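Bang! Why Does One Peg Go Down and Another Stay Up?
The Skodel Page for Kids, toys and how they work, April 2026

Pounding toys. You had one, or your cousin did. Pegs in holes, little hammer, lots of noise. 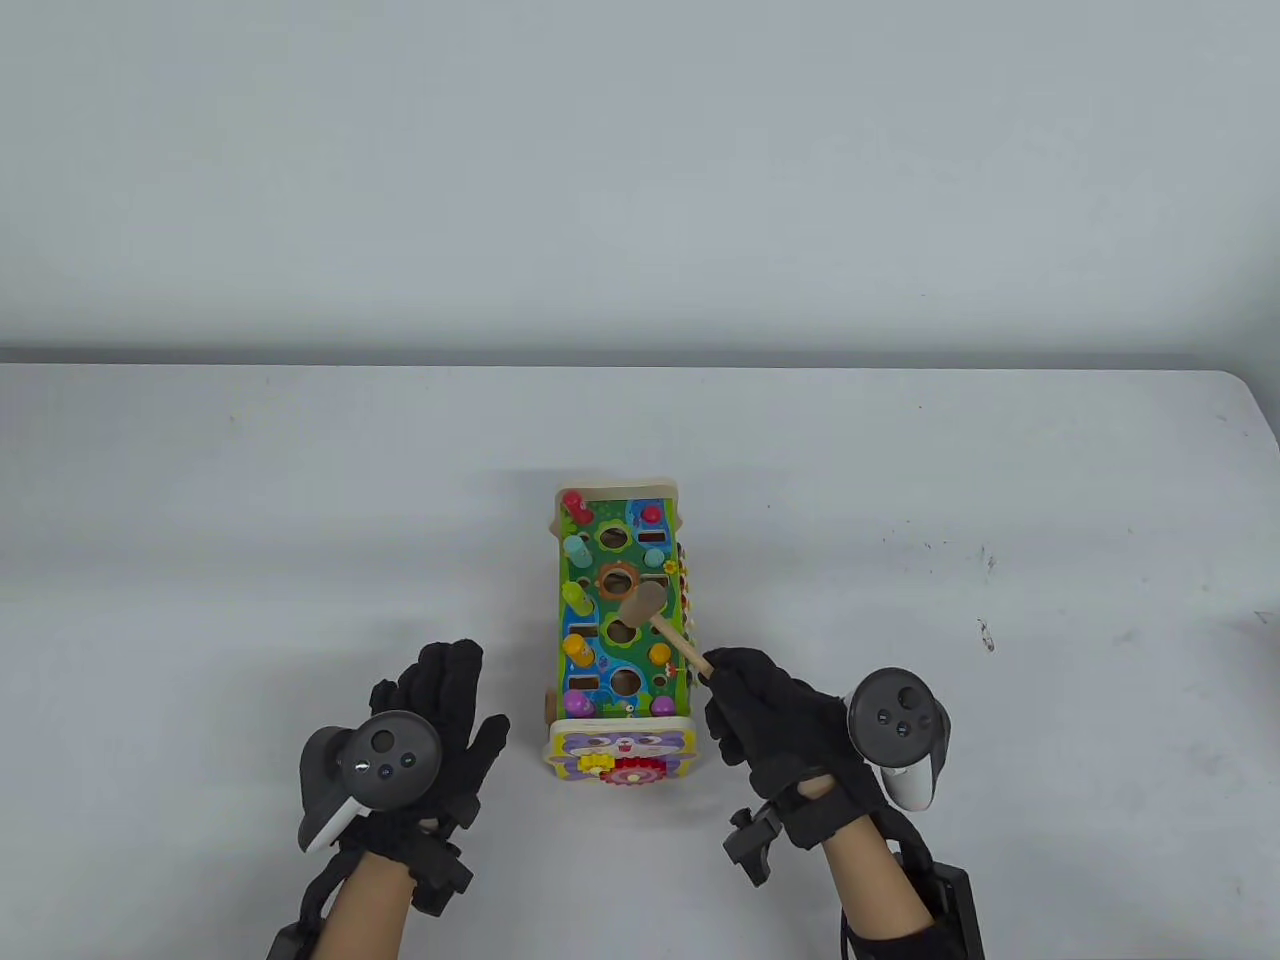
So what is going on when you whack a peg? Quite a lot. Let's go fast.

FIRST, THE HAMMER

A small wooden hammer like this is called a mallet. Say it MAL-it. Two parts, a head and a handle. The head is the fat bit that does the hitting. The handle is the long thin bit you hold.

Why not just push the pegs with your thumb? You can try. Some pegs go easy, some don't. When you push, your thumb can only push as hard as your thumb can push. But a swinging mallet is moving, and moving things carry a kind of oomph. Scientists call it momentum. Say it mo-MEN-tum. Heavy things have more of it. Fast things have more of it. Heavy AND fast, lots.

When the head hits the peg it has to stop in a tiny bit of time. All that oomph goes into the peg in one go. Bang.

WHERE YOU HOLD IT

Try this. Hold a mallet right up close to the head and tap. Now hold it down at the far end and tap again. Same arm, same hammer. The second one hits harder!

The head is on the outside of a big circle when you hold the far end. It has farther to travel in the same time so it goes faster. Same as a playground merry-go-round, the kids on the edge zoom and the kid in the middle hardly moves.

Holding the far end is harder to aim though. Carpenters learn this on their first day. Little kids figure it out by missing a lot.

THE PEG DOES NOT WANT TO MOVE

Well, pegs don't want anything. But there is a force holding it still. Friction. That's what you get when two things rub. Rub your hands together quick. Feel the warm? Friction.

A peg that fits tight in its hole rubs all the way around. The makers have to get this just right. Hole too big and the peg falls straight thru onto your foot. Hole too small and it won't budge even if Grandpa has a go. Fomix, who make a peg bench we looked at last June, told us they try each new peg 300 times before they are happy with the fit. 300 bangs! Somebody's job, all day.

Wood is tricky too becuase it changes size. On a damp day wood soaks up a little water from the air and gets fatter. On a dry day it shrinks. So a peg might feel stiff in a rainy week and loose in winter when the heat is on. Same peg.

SOME POP BACK UP

Not every pounding toy works the same way. There are three main sorts.

Push-through. You hit the peg till it sticks out the other side, then flip the whole bench over and start again. Oldest kind.

Springy. Under each peg is a spring, a curly bit of metal. Hit the peg, spring squashes. Stop, and the spring pushes back. Up it comes.

Seesaw. Two pegs share one bar underneath, like two kids on a seesaw. One goes down, the other goes up. Hit that one and the first is back. You can never win at this one, it goes forever.

How do you tell which sort you've got? Press one peg down slowly with a finger. Watch the others. Look underneath if you can.

WHACK-A-MOLE, THE BIG COUSIN

At a fair or an arcade there's a game where plastic moles pop out of holes and you bop them with a soft mallet. The moles come up in an order you can't guess. Your eyes spot one, your brain says GO, your arm swings. All that takes a little time, and it's called reaction time. A blink takes a bit of time too, so don't blink.

You can play it at home with a peg toy and a friend. One person shouts a color. The other one hits that color. Go slow, then faster, then really fast. Mess up and swap. Red is nice and easy. Shout "orange" and then "yellow-orange" and see what happens, ha.

GEARS

Some pounding toys have gears on the end. A gear is a wheel with teeth. When the teeth of one gear fit between the teeth of another, turn one and the other has to turn too.

Funny thing. They turn opposite ways. Spin the first one left, the second one goes right. Every time. And if one is small and the other is big, the small one has to go around more times to keep up. Let's say the big gear has 18 teeth and the small one has 9. Turn the big one once and the small one goes around 2 times.

Where else are gears? Bikes. Clocks with hands. Egg beaters, the crank kind. Salad spinners, some of them. Go look.

THE NOISE

Put your hand flat on the table next to a peg toy while someone whacks it. You can feel it buzz. The hit makes the wood shake, the wood shakes the table, the table shakes the air and the air shakes your ear. That's sound. Now put a folded towel under the toy. Much quieter. Towels are squashy and soak up the shaking. (Grownups like this experiment best.)

TRY IT YOURSELF, NO TOY NEEDED

You need an empty egg carton, some modeling clay, a few short fat crayons, and a wooden spoon.

Fill the egg cups with clay. Stand one crayon in each cup, just poked in enough to stay up.
Tap one gently with the back of the spoon. How far did it go?
Tap another, holding the spoon close to the top.
Tap another, holding the spoon at the very end. Same size swing.
Measure how much crayon is left sticking out each time. Write it down or you will forget.

Crayons may snap. Use old ones. And watch your fingers, keep the not-tapping hand well back.

WORDS FROM THIS PAGE

Mallet: a hammer with a chunky head, often wood or rubber.
Momentum: the oomph a moving thing has.
Friction: the rubbing force that slows things down or holds them still.
Spring: a curly piece that pushes back when you squash it.
Gear: a wheel with teeth.

Next page: How Does a Zipper Know Where to Go?
Last page: Marbles and Ramps, with the Matsuda track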